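Romwood Match Clock and Substitution Board Controller

The Romwood controller runs the stadium clock, the scoreboard and up to 4 handheld substitution boards from one position at the halfway line. It is supplied to soccer clubs and school athletic departments by Haberkorn Field Equipment.
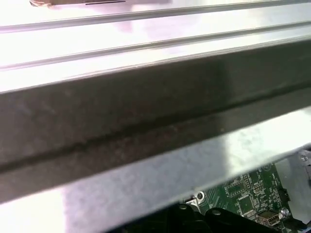

Sheet metal with pressed ridges, close view.

The fourth official enters added time on the keypad, and the figure appears on the scoreboard when the referee confirms it. Team lists may be loaded before kickoff for squads of up to 31 players. The controller stores the records of 1,000 matches, including goals, cautions and substitutions.

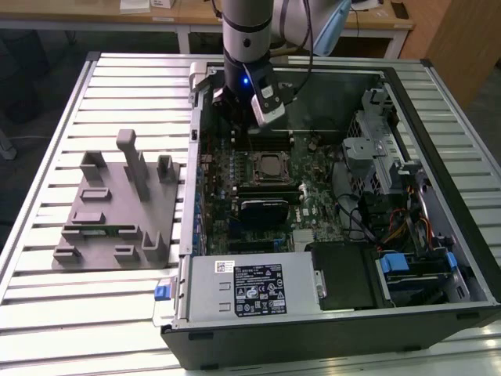 Open computer tower with motherboard and graphics card.

Clubs that already own a Skukia scoreboard may connect it with the Lorkodora adapter, sold separately. Installation at the ground takes 2 hours and includes instruction for match-day staff. Orders for the spring season should be received by the end of November.

"Our officials had been keeping added time on paper," said Reiko Minami, director of match operations for the Lakeshore Women's League.
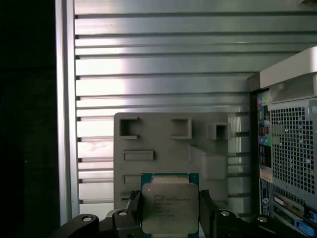
The league now uses the controller at all of its home grounds. Requests for a demonstration or a written quotation should be directed to Yasuo Imai, Club Sales. Spare keypads, carrying cases and replacement batteries are listed under Accessories.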